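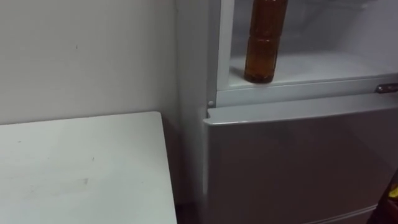
Workshop > Notebook > Small room

Entries Parts Sign-up Contact

29/04/2022

Fridge day, finally! I've been promising Muchen Dong I'd sort out the tall two-door fridge since November and today I ran out of excuses. Emptied the upper compartment completely (old yogurt, two mystery tubs, somebody's mustard), wiped the shelf and the back wall with baking soda and water, then did the front rail with a toothbrush, which took longer than all the rest put together. Crumbs get in around the metal fitting and just stay there.

Tried a bottle of tea upright on the upper shelf, over on the left just behind the rail. I like it there – you can grab it without reaching over anything.

The power strip went back where it was. Dial is on 2 for the weekend and I'll see what the thermometer says on Monday. Petro Sirko wants it on 3 but Petro thinks everything should be half frozen.

Also wiped down the white desk, right up to the corner by the fridge. Drinks can wait on that corner while you get the door open, but please don't leave them there overnight. The Batuvari spray leaves streaks on the top, so I went over it again with plain water and a dry cloth and it came up much better.

Still to do: new thermometer, a liner for the shelf, and the lower door seal (I only gave it a quick wipe and it deserves better).

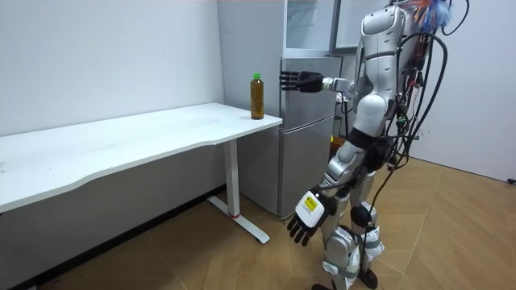
Can the tea be kept on its side if the shelf fills up?
Better to keep it standing, especially once it's been opened. If there's no room, move the short tubs to the lower part.

Comments

Tetsuya Ueda: Thank you for doing the rail!! I have a spare thermometer, will bring it in.

Quentin Roussel: the mustard was mine. It was fine.

Petro Sirko: 3.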